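The Care of a Desk Surface in a Home Office

It has been the practice on this blog to record the upkeep of household furniture at regular intervals. The present entry concerns the desk, which was purchased secondhand in September for 306 kroner from Lærke Ravn and has since been in daily use. Prior entries addressed the bookcase and the hall bench. Readers are referred to those for the general method.

The desk was cleared in full before any work began. Papers were placed in the hall, the lamp was unplugged, and the remaining items were moved to the windowsill. The surface was then dusted, wiped with a cotton cloth and a small quantity of Wellus soap diluted in water, and dried along the grain.
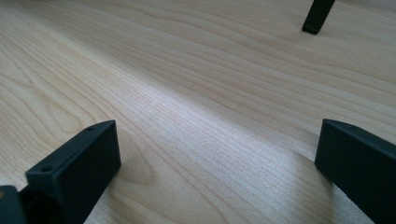 Inspection is best carried out with the light falling low across the desk. Under such conditions, streaks left by the cloth are easier to find than they are from directly above. The bright band of reflection across the middle was used as a guide, and the eye was moved along it slowly, following the fine lines of the grain. Eight minutes were allowed for this step. I should record that I was pleased with the color, which is paler than I had remembered under the papers.

No polish was applied. A product from Omomska had been tried on the bookcase and left a film that required two further wipings, and I do not intend to repeat the experience. Coasters will be used from now on, and the writing mat will be returned only when a thinner one has been found. The area near the cable opening at the far edge is to be dusted weekly with a dry brush. 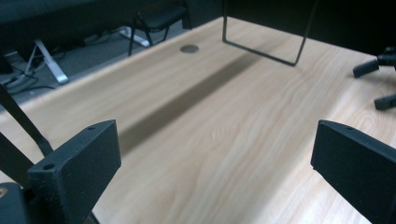
Baldur Bisgaard writes that soap of any kind is unnecessary on a desk of this sort, and that he has used plain lukewarm water on his own for 19 years. He adds that the cloth should be wrung out twice, and that standing water near a cable opening does more harm than any cup. The second point is accepted. On the first, I shall try water alone next time and report the outcome in a later entry.

Recent entries
The Hall Bench: Felt Pads and Their Replacement
Bookcase, Second Treatment
On the Storage of Writing Paper
A Lamp from Dalsgaard, Reviewed After One Winter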